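Forum › Automatisierung & Handling › Greifer und Endeffektoren
Thema: Zelle zerlegt Rechner, Rechner zerlegt Zelle (Greifkraft springt auf Maximum)

spaltmass
Moin zusammen,
wir haben eine Zelle, die gebrauchte Workstations auseinandernimmt. Festplatte raus, CPU raus, Karte raus, alles auf die Ablage, nächster bitte. Steuerung ist eine Redus, Greifer ein Zweifinger von Fomitz, seit November in Betrieb. Lief so brav, dass ich schon misstrauisch war.
Jetzt das Problem: Beim Ablegen der Grafikkarte fährt der Greifer ab und zu nicht auf, er drückt zu. Mit allem, was er hat. Zwei Karten sind hin, bei der zweiten hat es das Kühlerblech über die ganze Länge gefaltet. Sah aus wie ein Akkordeon, klang auch so.
Im Log steht: nichts. Also es steht schon was da, nämlich "Griff OK". Sehr beruhigend.
Sollkraft ist in der Rezeptur mit 100 N hinterlegt. Kennt das jemand?

kabelkanal_ost
Welche Firmware auf dem Greifer? Und kommt die Kraft über Feldbus oder analog?

spaltmass
Feldbus. Firmware die vom Auslieferungszustand, da traut sich hier keiner ran.

Hubert_SPS
Wette auf Einheiten. Die Fomitz-Dinger wollen die Kraft in Zehntel Newton, und wenn in der Bibliothek von Redus noch mal ein Faktor draufkommt, dann multipliziert man eben zweimal. Hatten wir auch, nur war es bei uns ein Joghurtbecher.

spaltmass
Dann müsste es doch immer passieren und nicht nur bei jeder x-ten Karte?

Hubert_SPS
Außer die Kraft wird nur in einem Zweig neu geschrieben. Wiederholversuch nach Griffverlust zum Beispiel. Guck mal, ob die kaputten Karten einen Nachgriff hatten.

nullpunktfahrer
Bevor hier alle im Code wühlen: Wieso kann der Greifer überhaupt so fest zudrücken, dass er ein Blech faltet? Für Platinen begrenzt man das im Greifer selbst, Parameter setzen, Passwort drauf, fertig. Dann darf die Steuerung sich wünschen, was sie will.

kabelkanal_ost
Kann man machen, aber dieselbe Zelle zieht vermutlich auch Laufwerke aus ihren Rahmen. Die sitzen manchmal, als hätte sie jemand eingeklebt. Mit einer harten Grenze für Platinen bekommst du die nie raus.

nullpunktfahrer
Dann halt zwei Greifer oder Wechselsystem. Geht alles, kostet nur Geld.

kabelkanal_ost
"Kostet nur Geld" ist der Satz, mit dem bei uns Projekte enden.

spaltmass
So, Log noch mal durchgesehen. Hubert hat recht, ich geb's ungern zu. Beide Karten hatten einen Nachgriff. Und im Mitschnitt vom Bus steht als Kraftwert 2000. Zweitausend was, verrät er nicht. Im Normalablauf steht da der richtige Wert.
Der Nachgriff holt sich die Kraft offenbar nicht aus der Rezeptur, sondern aus einer Variable, die von der Inbetriebnahme übrig ist. Kommentar im Code dazu: "später anpassen".

Hubert_SPS
Das häufigste Datum der Industriegeschichte. Joghurt lässt grüßen.

tante_lichtgitter
Mal eine unbequeme Frage. Greift bei euch jemand von Hand in die Zelle, wenn eine Karte klemmt?

spaltmass
Bei offener Tür ist der Antrieb vom Arm weg, klar.

tante_lichtgitter
Vom Arm. Und vom Greifer?

spaltmass
...
Ich geh mal gucken.

spaltmass
Der Greifer hängt an einer eigenen Versorgung. Damit er das Teil nicht fallen lässt, wenn die Tür aufgeht. Steht so im Schaltplan von Alarcón, die haben uns das Ganze hingestellt.

tante_lichtgitter
Haltekraft bei offener Tür ist in Ordnung und oft sogar nötig. Aber dann darf er keine neue Bewegung anfangen. Nach deiner Schilderung könnte der Nachgriff auch bei offener Tür loslaufen, wenn der Griffsensor im falschen Moment flackert. Bei einer Kraft, die Bleche faltet. Ich würde die Zelle stilllegen, bis das geklärt ist, und zwar heute.

nullpunktfahrer
Jetzt übertreib nicht. Wer steckt denn bitte den Finger zwischen die Backen?

tante_lichtgitter
Jeder, der eine verkantete Karte rausziehen will. Ich mache seit Jahren Abnahmen, die Finger sind immer da, wo laut Risikobeurteilung keiner hinfasst.

kabelkanal_ost
+1. Und die Begrenzung im Greifer wäre dafür auch keine Sicherheitsfunktion, nur weil ein Passwort davor ist.

nullpunktfahrer
Hab ich auch nicht behauptet. Für die Karten hilft sie trotzdem.

spaltmass
Zelle steht. Begeisterung in der Produktion: überschaubar. Der Schichtleiter schraubt jetzt selbst und hat mir erklärt, er sei ohnehin schneller. Alarcón meldet sich morgen, die wollen erst bei Kerkevley nachfragen, von denen kommt das Türmodul.
Plan bis dahin: Nachgriff komplett raus, bei Griffverlust Stopp und Meldung. Kraft für jeden Teiletyp fest aus der Rezeptur, die Altvariable fliegt. Freigabe für Greiferbewegung über die Tür, Halten bleibt erlaubt. Wenn wieder Teile durchlaufen, dann erst mal Festplatte und CPU, die Karten bleiben bei Handarbeit.

Hubert_SPS
Prüf auch das "Griff OK". Wenn das nur heißt, dass die Backen irgendwo stehen geblieben sind, dann ist ein gefaltetes Blech für den Greifer ein voller Erfolg. Positionsfenster dazu, obere und untere Grenze. Und wie liegt die Karte bei euch überhaupt auf der Ablage? Flach oder hochkant?

spaltmass
Am rechten Rand, längs, neben den Haltern. Positionsfenster nehme ich mit auf, danke. 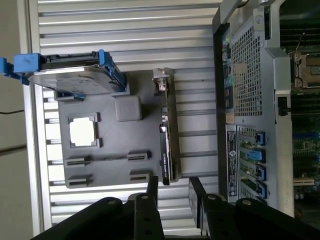

Kraftkurve vom Nachgriff reiche ich nach, sobald ich den Mitschnitt in ein Format bekomme, das das Forum nicht ablehnt.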